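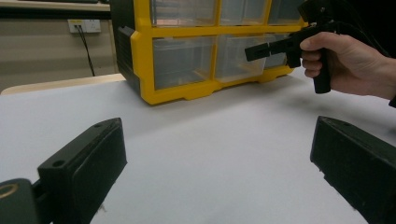
## Tolora Cremation Urn

The Tolora is a plain cylindrical urn for cremated remains, made from spun brass with a powder-coated finish. It comes in three sizes and can be engraved. The adult size stands 236 mm high with the lid on and holds the full ashes of most adults. If you aren't sure which size you need, ask the crematorium or your funeral director for the volume or weight of the ashes before you order.

Barroso supplies the Tolora to funeral homes and directly to families. The price is the same either way, though a funeral home may add its own handling charge.

### Sizes

- **Adult.** For the complete ashes of one adult.
- **Small.** For a child, or for a larger share when the ashes are being divided between two households.
- **Keepsake.** For a token amount. Fits in the palm of the hand.

Companion urns for two people are not part of this range. See the Faseo page for those.

### Colours

Slate, ivory, navy and forest green. All are matt. The inside is bare brass in every colour. Small differences in shade between batches are normal, so if you are ordering an adult urn and keepsakes to match, please put them on the one order and we will pick them from the same batch.

We stopped making the burgundy finish when our coating supplier dropped the powder. We can't match burgundy keepsakes to an older urn.

### Lid and closing

The lid is threaded and turns clockwise to close. A thin felt ring sits under it and stops it working loose. Ashes should stay in the sealed plastic bag they are returned in, and the bag placed inside the urn. The opening on the adult size is wide enough for a standard bag if it is rolled lengthwise first. For the small and keepsake sizes the ashes need to be transferred, and a funnel and small zip bags are included in the box. Many families prefer to have this done for them, and most funeral homes will do it if asked.

If the urn is to be closed for good, run a thin line of clear silicone around the thread before turning the lid. Leave it overnight. Don't use superglue, as it leaves a white bloom on the coating that won't polish out.

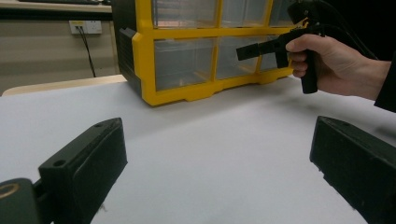 ### Engraving

The adult and small sizes can carry up to 3 lines of text on the front. The keepsake has room for a first name or initials only. The letters are cut through the coating so that the brass shows, and there is no paint fill to fade or chip.

Typefaces are a Roman serif, a plain sans and a script. The script is harder to read in long surnames and we suggest it for first names only. Accented letters are available in all of them. Dates can be written out or given in figures, whichever way the family usually writes them.

We send a proof by email for every engraved order. Please check the spelling and dates against the death certificate, and have a second person in the family look at it as well. Nothing is cut until you reply to say the proof is right. Once an urn has been engraved it can't be changed or returned, unless the mistake is ours, in which case we make a new one at no cost.

### Delivery times

Urns without engraving leave our workshop the next working day. Engraved urns take 7 working days from the day the proof is approved. If the service is sooner than that, choose Hasten at the checkout. Hasten orders go to the front of the engraving queue and travel by overnight courier. It isn't offered to remote postcodes, where the courier can't promise a day.

A signature is needed on delivery. We pack in a plain brown carton with no mention of the contents on the label. If you would like the urn sent to the funeral home, write the name of the person who has died in the delivery notes so that staff know which family it belongs to.

### Where it can be kept

The Tolora is made for indoor use. It is suitable for a shelf at home or for a columbarium niche, but niches vary a lot in depth and older ones can be shallow. Ask the cemetery for the inside measurements. Some cemeteries also limit the materials they will accept.

It can be buried, although the coating will break down in the ground over time. It isn't biodegradable and should not be used for a burial at sea.

### Travelling with ashes

Metal urns can't be seen through by airport scanners, and security staff will not open one. If you are flying, carry the ashes in a temporary plastic or cardboard container and pack the empty Tolora in your checked bag. Bring the cremation certificate in your hand luggage. For overseas travel, check with the airline and the consulate of the country you are going to, as the paperwork differs.

### Care

Wipe with a soft dry cloth. A slightly damp cloth is fine for fingerprints. Don't use brass polish on the outside, including on the engraving, as it will dull the coating around the letters. Exposed brass darkens with age.

### Returns

Urns that have not been engraved or used can be returned within 3 weeks of delivery in their original box. Return postage is paid by the buyer. We can't take back an urn that has held ashes.

Prices and sizes on this page were last checked on May 24, 2021.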